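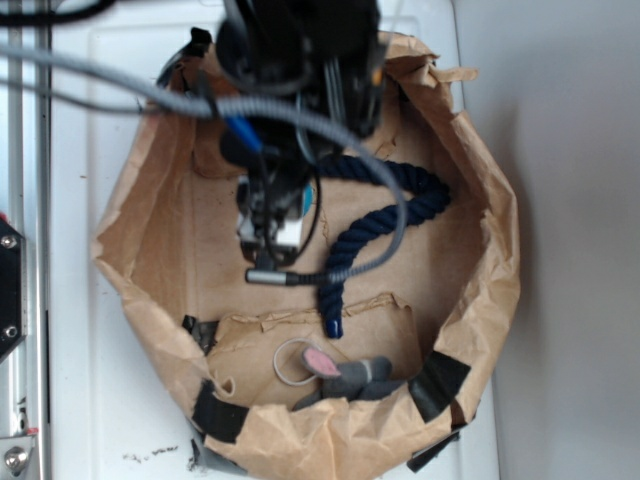
Lejla Radonjić wondered, after reading our last report, whether we were still collecting too many easy grasps, and whether a learning system fed on tidy objects would be of any use once something floppy came along. It was a fair question, and I've thought about it a good deal over the past weeks, so let me start there.

The Clandeck collection now stands at 458 recorded episodes, of which 300 were planned for this stage. The newest 110 are all soft or bendable things: rope, cable, plush toys, whatever the team could find that doesn't hold its shape. We put them together in a paper bowl with tall creased walls, held with black tape, and the arm reaches in from above. A grey cable, a navy rope and a plush mouse make a surprisingly hard little set, and I will admit I've grown fond of the mouse.

Harpreet Bergeron has been labeling the failed grasps as carefully as the good ones, which takes time (more than I budgeted, I'm afraid) but gives the model something to learn from when a strand slips away. Gilberto Valderrama rewrote the labeling guide in August, and the 2 of them now agree on nearly every episode.

We are behind on the second bench at Nevness, where the mounting parts came late. I'd like to move that money to labeling hours if you're comfortable with it, and I'm happy to talk it through whenever suits you.

With thanks as always for your patience,
Monique Chevalier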